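Skundeck two-arm kit: data card

Sample recordings from the Skundeck bench kit, sold by Uvdale. The set holds 300 episodes at 30 frames per second, 200 of them tabletop sorting with plastic utensils, tubs and baskets. Colour video and joint positions are stored together, one folder per episode.

Licence: free for research and classroom use. Ask Uvdale before using it in a paid product.

Known issues: the first 5 episodes have no joint log for the right arm. Lighting changes partway through the set. 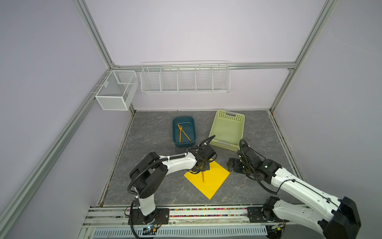
Calibration files are in the calib folder. Recalibrate if you move either base.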